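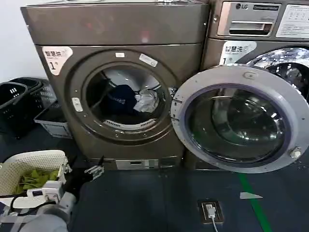

Front loader with the door open, two pieces in the drum.

Ostero wool and delicates liquid, 1000 ml – my review after one bottle

I bought this detergent in May, when my old one from Yeo disappeared from the shop. I have many wool sweaters and two merino blankets, so I use more of this kind of product than most people. The bottle is now empty and I can write something useful.

The first thing is the smell. Ostero writes "light cotton" on the label, but to me it is closer to green soap. It is pleasant and it does not stay long. After one night on the drying rack I can't smell it anymore. The Yeo liquid was much stronger and my wardrobe smelled of it for weeks.

Cleaning is good for normal wear. Coffee on a sleeve came out in the first wash at 30 degrees. Sunflower oil did not come out, and I had to treat the spot by hand with dish soap and wash again. For a mild liquid I think this is fair.

The wool stays soft. My gray Hevcombe cardigan, which is the most difficult thing I own, kept its shape and has no new pills under the arms. I wash it inside out, in a net bag, on the wool program with slow spin. I also tried the liquid for hand washing in the sink. It makes a lot of foam, and I needed 4 rinses before the water was clear. Use half of the cap for this.

What I don't like is the cap. The lines inside are the same color as the plastic and I must hold it near the window to read them. It also drips after pouring, so the bottle leaves a blue ring on the shelf. The 2000 ml refill bag has a better spout – but it is too heavy to pour with one hand when it is full.

The price is a little higher than Yeo and lower than Zivthorpe, which I used two years ago and found not better. I have already ordered the refill bag.

Good: gentle, weak smell, soft wool.
Not good: cap, oil stains, too much foam by hand.

My rating: 4 of 5

Posted 2026-09-24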